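The house rules at Branitz fit on 5 sheets of paper, and the first sheet is about tables. Before anyone records a demonstration for a robot to learn from, the tabletop is wiped and cleared of whatever the task doesn't call for. Then the objects go down, the operator gets into position, and the recording starts.

The rules were written in September, after the company compared its own recordings with a set bought from Itov. Both sets showed people opening bottles, moving cups and lifting pitchers. They had been made to different habits. Itov's operators kept still for a moment at the start and end of each take. At Branitz, some did and some didn't, and the two sets could not be mixed without a lot of trimming. 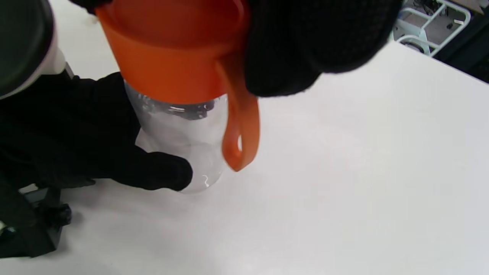
Vol. 13 | Page 41

Handling a lid is a good test of any rulebook. One hand holds the bottle low on the body and the other takes the lid from above. Branitz asks for exactly that, and asks that both hands be in place before the lid is turned. Gloves are allowed, but an operator who starts a session in gloves finishes it in gloves. A change partway through means a new session number.

The written rules also cover what to do when a take goes wrong. If an object tips over, the operator sets it back up and begins again. The spoiled take is marked and kept. Under the old habit it was simply erased, and no record was left of which tasks gave people trouble. In the first batch made under the new rules, 1,988 takes were accepted out of 3,000. Bassey, which reviews recordings for several small labs, thinks that share is healthy for a team still learning its own rules.

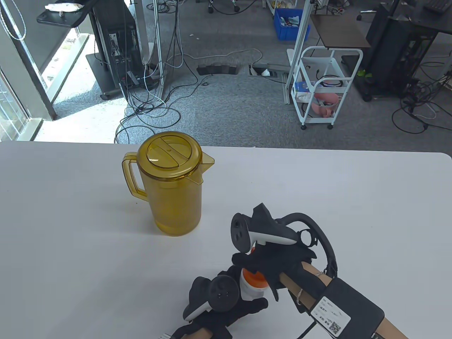

Labels cause more arguments than anything else in the rulebook. Each hand-held unit has to carry one that can be read without taking the unit apart, and the number on it goes into the log before the first take. Branitz settled on small print with a QR code beside it, stuck to the fabric-covered box on the stick, where an operator's fingers don't rub it. Jutico prefers to put the number in the recording file and leave the hardware bare. Either way works until two units get swapped at lunch.

Cables get a page of their own. Anything that crosses a walkway goes under a cover, and the cord on a hand-held unit must have enough slack for the full reach of the task. Operators check this by going through the motion once before recording.

The rules are due for another look this year. Operators have asked for shorter sessions, and Bassey wants the pause at the start of each take made longer. Branitz has agreed to try both on the pitcher tasks first.

Related stories
Who Signs Off on a Robot Cell?
Jutico Opens Its Test Log
Reading a Safety Label, Line by Line
Updated 8 Feb 2020: Training Hours for New Operators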